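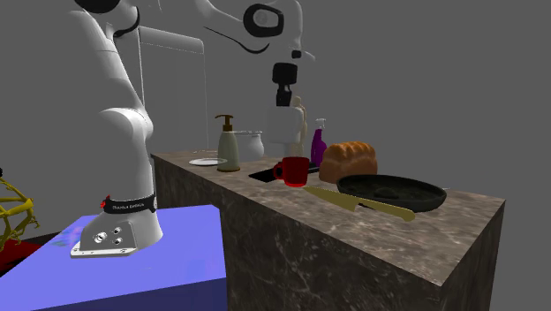

**What do I need to set first if I want to build this at home, the arm or the counter?**

The arm base. Get that fixed and measure everything else from it, otherwise you'll be redoing reach limits every night.

---

**grimau_shed**
ok did that. Base first, then the marble island, then the clutter. Runs at 8 steps a second on the old desktop, which is grim. Want it decent by Friday before I spend money on the real thing for the shed.

**solderfoot**
Too much stuff on your worktop. Mug, bread, spray bottle, knife... start with one object. Seriously.

**grimau_shed**
disagree, a real kitchen is a mess. Mununano loads the lot fine, its the contacts that kill it
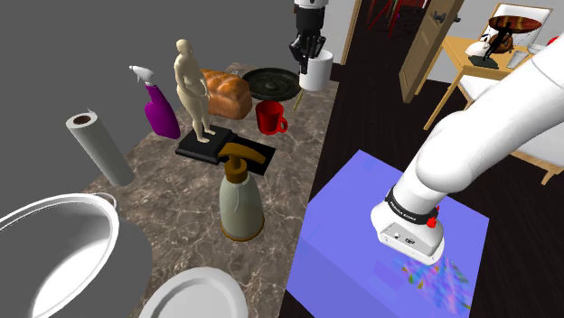

anyway tried friction at 3 differnt values last night and the pump bottle is still the awkward one. Collision mesh has 113 pieces in it, no idea why. Anyone cut one down by hand?

**vanleeuwen_fan**
Swap it for a plain cylinder plus a small box for the spout. Took me 4 minutes. The Breltel converter chops everything to bits by default, there's a tick box for it.

**solderfoot**
Or bin the bottle. One object!!

**grimau_shed**
not binning the bottle. Found the tick box tho, cheers. Rerunning now

**vanleeuwen_fan**
Check the mug as well, handles come out solid if you tick it for everything.

**grimau_shed**
ah. yep. solid handle. back in a bit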